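Vadville Shared Kitchen
Progress report to the Mayrhofer Fund
Second reporting period
Prepared by Delyth Sayce, project lead
Sat 9 November

Summary

The kitchen has been open to members for the whole of this period. The counter is in, the cooking equipment is in daily use, and the storage work is partly done. We have spent less than planned on shelving and more than planned on electrical work. One item, the second sink, is behind schedule and is explained under Delays.

Use of the kitchen

Members booked 716 hours in this period. Most bookings were for weekday mornings, which is when the two catering members do their prep. Evenings are still quiet apart from the bread group and the Iltidus lunch club, who cook ahead for the next day.

We now have 32 registered members. In the last report we said we would start charging a small fee for late cancellations. We have done this and it has worked: fewer slots go empty, and members have mostly been good about giving notice. Two people complained about the fee and we refunded one of them, who had been in the hospital.

Counter and worktops

The old counter was removed in the first week. The new one is a white speckled top with small gray and tan flecks. Members were asked to choose between this and a plain dark surface, and they picked the speckled one by a clear majority. The installer, Skanel, came back once to level the end nearest the door and did not charge for the visit.

Cleaning takes less time than it did on the old surface, which had seams that held flour. We have asked members not to drag heavy pans across the top, and trivets are kept in the first drawer.

Storage

Open shelving was chosen over closed cabinets to save money and so that people can find things without asking. The light wooden shelf unit at the far edge of the counter is in use and holds shared items. Members' own supplies go in labeled tubs in the back room. The tubs are full, and we will need six more before the end of the next period.

Electrical work and cables

The grant included $4,000 for electrical work. All of it has been spent, and we added a small amount from our own funds to finish the job. The electrician found that one of the existing circuits could not carry the load we had planned and replaced it.

What remains is tidying. Thin cables still lie in a tangle on the counter below the shelf, and black cables hang by the white power strip on the wood-paneled wall under the counter. We want the counter cables moved off the work surface and the lower ones clipped to the wall - this is the main job left in the room. Small equipment boxes kept under the counter will go to the back room at the same time.
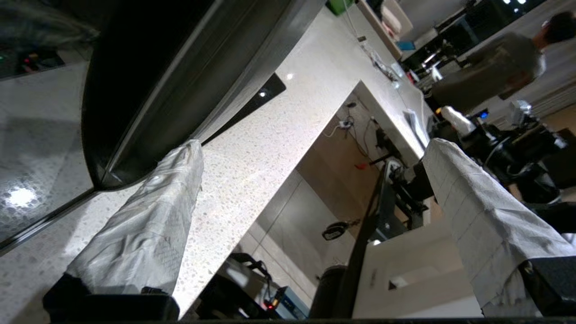 Delays

The second sink was due to be fitted in this period. The plumber moved the date twice and then withdrew. We have a new quote, slightly higher than the first, and the difference can be covered by what was saved on shelving. We ask the Fund to approve moving that money between budget lines. No extra grant is requested.

Until the sink is in, members wash hands and dishes at the same basin, in line with the temporary arrangement we agreed on with the inspector. This limits us to two cooks at a time.

Plans for the next period

Fit the second sink and have it inspected.
Clip and cover all cables at counter height and below.
Buy additional storage tubs.
Run a short induction for new members, including safe use of the cooktop and what may be left out on the counter.
Review the booking fee with members in February.

Receipts for the period are attached separately, along with the new plumbing quote. The Skanel invoice is included in full, although part of it was paid from our own account.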